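Home About Archive Lists Contact

The cable drawer, part 2

January 18, 2024

Quick one, soup is on. I said in December I would deal with the cable drawer and then I did not deal with the cable drawer. Well. It wouldn't close any more so that decided it.

Tipped the lot out on the bed. Bad idea, do it on a table. Chargers for phones I gave away years ago, the cord from the old Stoseo radio, a Zano thing with a plug I can't match to anything in this house. Earbuds, dead. More earbuds, also dead.

My rule this time — if I can't say what it's for by the time I've untangled it, it goes in the bag. No "might need it". Might need it is how I got here. Miroslava Ostapchuk left a comment on the last post saying she keeps one spare of each kind and gives away the rest, and I've stolen that. One spare. Was hard with the black ones, they all look teh same until you get the ends next to each other.

Things that worked: a plain light table with nothing else on it. Laying each one out in a big loose curve so the kinks show. Holding it near the plug and letting the rest hang.
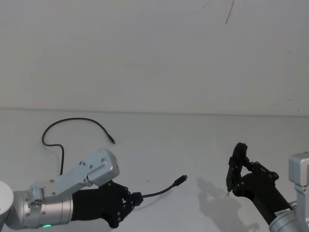

Then coiling. I used to wrap them round my hand really tight and apparently that wrecks them, so now it's loose loops, wide as a saucer, and a twist of that soft garden tie from Twal. The ties were 2 dollars for a roll and I've barely made a dent. Rubber bands go sticky, don't use those. I had one melted onto a lamp cord, yuck.

Labels — masking tape, folded over like a flag, marker. "Camera." "Speaker kitchen." One says "Dranutar??" becuase I still think the little Dranutar lamp is somewhere in the hall closet and I'm not throwing out its cord before I've looked.

Drawer closes now. The bag is by the front door and the recycling place takes cords with the small electrics, will drop it off when I go for stamps. Hall closet next, maybe. Soup's boiling over, got to go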